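Open Day at Welwood College, Treloar Campus

August 12, 2022

I went to the Welwood open day to find out how a student gets in. I came home with a tote bag, two pens and a fair idea of how a student gets in, provided the student starts in February and owns a printer.

The welcome talk was in the main hall, which has 1,085 seats and one working microphone. Elsie Sutcliffe from admissions held on to it for 43 minutes. She was clear about the entrance test: register online, upload a photo, wait for the admit card, print it. A card on a phone screen does not count. A father near the front asked about tablets, on the theory that they are bigger. They don't count either.

Gates close 20 minutes before the test starts. Bring the card, a photo ID and a pencil. Calculators stay outside, along with smart watches and parents.

After that we were sorted into groups by the color of our stickers. Mine was green, and so was half the hall, so we moved through the science building like a slow school of fish. Attila Takács, a second-year in engineering, led us around walking backward the whole way – he only hit one door.

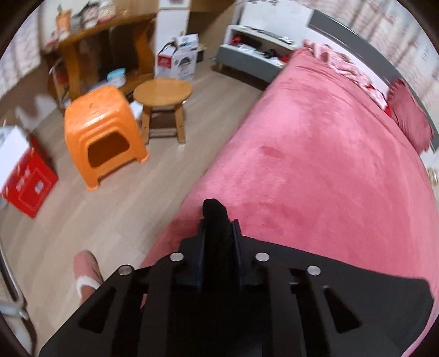 The housing and money part

Freshmen can ask for a room in Emer or Stornside. Emer is closer to class. Stornside is closer to food, and the current students I asked all said Stornside before I had finished the question. The housing form opens once you have accepted your place, and you rank the two halls in order, a task for which the form allows five pages.

Scholarships depend on the test score, with a cutoff that moves every year. I asked where it might land next time and was handed a brochure. The brochure says it moves every year.

Lunch was a sandwich and a voucher for coffee at a stand that had closed at noon. Parking is free on open days if you use the lot behind Stornside and get your ticket stamped at the front desk. I got mine stamped at the library, so I paid.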